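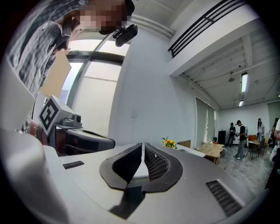 Kategorie: Anleitungen › Robotik-AG › Demonstrationen aufnehmen

Mit zwei Handgreifern eine Aufgabe aufnehmen: Anleitung für neue Mitglieder

Diese Anleitung ist für alle, die im Kurs Brosberg zum ersten Mal Demonstrationen aufnehmen. Die Software heißt bei uns Drirker und ist auf den Laptops im Schrank schon installiert. Man braucht keine Vorkenntnisse im Programmieren, aber man braucht Geduld. Für die erste Serie sollten Sie einen ganzen Nachmittag einplanen.

Was Sie brauchen

– zwei Handgreifer mit Kamera und Marker
– zwei geladene Akkus und einen als Reserve
– einen Laptop mit Drirker
– das Blatt mit der Aufgabe
– die Gegenstände für die Aufgabe, zum Beispiel kleine Kartons

Schritt 1: Greifer prüfen

Öffnen und schließen Sie jeden Greifer mehrmals langsam. Die weichen Finger sollen gleichmäßig zusammenkommen. Wenn ein Finger schief sitzt, drücken Sie ihn am unteren Rand wieder in die Halterung, aber bitte ohne Werkzeug. Danach wischen Sie die Linse mit dem blauen Tuch ab. Das Papier aus der Küche macht Kratzer.

Der quadratische Marker muss sauber und flach sein. Halten Sie den Greifer so, dass Ihr Handgelenk oder der Ärmel den Marker nicht verdeckt. Dieser Fehler kommt am Anfang am häufigsten vor, und man merkt ihn leider erst bei der Auswertung.

Schritt 2: Den Raum aufnehmen

Vor der ersten Demonstration machen wir eine Aufnahme vom Arbeitsplatz. Gehen Sie mit einem Greifer 27 Sekunden lang langsam um den Tisch und bewegen Sie ihn dabei auch auf und ab. Das Programm sucht in dieser Zeit feste Punkte, zum Beispiel Kanten von Möbeln oder Fensterrahmen. Eine leere weiße Wand hilft ihm wenig.

Andere Gruppen dürfen im Hintergrund weiterarbeiten. Nur die großen Möbel sollen bis zum Ende der Serie an ihrem Platz bleiben. Wenn die Sonne stark auf den Tisch scheint, lassen Sie die Jalousien herunter und wiederholen Sie die Aufnahme.

Schritt 3: Die Aufgabe vormachen

Starten Sie beide Greifer und warten Sie auf den Ton. Beginnen Sie immer mit geöffneten Fingern. Dann führen Sie die Aufgabe in ruhigem Tempo aus. Sprechen Sie sich vorher ab, wer die Gegenstände zurückstellt – die Person mit den Greifern soll es nicht selbst machen.

Eine Demonstration darf bis zu 4 Minuten dauern. Wenn Ihnen etwas herunterfällt, brechen Sie ab und drücken die rote Taste. Solche Versuche werden nicht gelöscht, sie bekommen im Programm die Markierung »F«.

Schritt 4: Daten übertragen

Legen Sie für jede Serie einen eigenen Ordner an. Der Name besteht aus dem Kurs, der Aufgabe und Ihrem Kürzel. Die Übertragung läuft über das Netz Millbridge. Im Juni hatten wir insgesamt 289 brauchbare Demonstrationen im Archiv, und für den Wettbewerb im Herbst möchten wir deutlich mehr haben.

Wenn Drirker den Fehler 2537 meldet, passen die Uhren der beiden Greifer nicht zusammen. Schalten Sie beide aus, warten Sie kurz und schalten Sie sie direkt nacheinander wieder ein. Die Aufnahme vom Raum muss man danach noch einmal machen.

Zum Schluss kommen die Akkus in das Ladegerät und die Greifer mit den Fingern nach oben ins Regal. Tragen Sie defekte Teile bitte in die Liste an der Schranktür ein.

© Robotik-AG Brosberg | Kontakt | Impressum | Nach oben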